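Progress report to the Moradi Fund
Project: Grindorar – example gathering for two-handed sorting
Prepared by Parviz Parsa, Brernesley
28/11/2018

Work since the last report

The work since July has gone almost entirely into recording. The software side is stable and has had only small repairs. We said in the last report that we would not start training in earnest until we had 1,000 usable recordings of two-handed tasks. We now have 1,959, and the first full training run has been started on the machine at Prollgate.

A recording counts as usable when both grippers can be followed from start to finish, the task is completed, and the notes entered by the operator match what the footage shows. Recordings that fail on any of these are kept in a separate folder. Ghazal Ghorbani goes through that folder at the end of each month and has been able to rescue a fair number of them by correcting the notes.

Tasks covered

The agreed plan lists four groups of task: picking up and putting down, opening and closing boxes, passing an item between two grippers, and clearing a table of mixed small items. The first two groups are finished. Passing between grippers is behind, for the reasons given further on. Clearing a table is under way and has taken up most of our sessions this autumn.

For table clearing we moved away from the wooden blocks used in the first round. The system learned the blocks quickly and then did badly on anything soft or thin. The present sessions use packaging and other light items of the sort that would turn up on a real sorting table. Foil is the hardest of these. It changes shape when it is gripped, it shines differently from one moment to the next, and a grip that holds one piece will slip off another. Thin cards and small flat packets are easier to see but harder to lift from a flat surface, and operators have been asked to tip them up on one edge before closing the fingers fully.
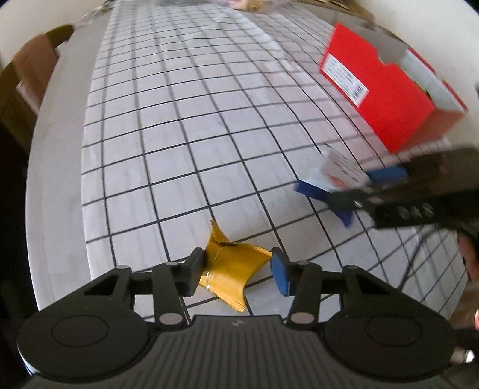 Table clearing with two hand-held grippers: crumpled gold foil in the nearer one, a small card or flat packet in the other.

The printed grid stays on the table for these sessions. It gives the tracking software fixed lines to work from, and the number of recordings rejected for poor tracking has dropped noticeably since we began using it. We do intend to record a share of the remaining sessions on a plain surface so that the system does not come to depend on the grid.

Operators

We have three trained operators, as planned. Training a new one takes longer than we allowed for in the bid. Most people can work the gripper within an hour, but it takes several sessions before their movements are steady enough to be worth learning from. The usual fault is speed. Fast movements blur in the footage, and the point at which the fingers close is then difficult to mark. Written guidance on pace has been added to the operator sheet.

Problems and delays

Passing an item between grippers is some 4 weeks behind the plan. The two sets of footage have to be matched in time, and a fault in the clock setting meant that an early batch could not be lined up. The fault has been fixed, but the batch has been written off and will be recorded again. No extra money is requested for this.

Finger pads are also wearing faster than expected. We have ordered more out of the consumables line, which remains within budget.

Next period

We will complete table clearing first and then return to passing – the operators prefer to keep to one group at a time, and the results are more even when they do. Ghazal will report separately on the training run once it has been tested on items the system has not met before. A decision on whether to add a fifth group of tasks can wait until those results are in.

The spending table and the updated plan are attached as separate files. Questions about either should come to me at the Brernesley office.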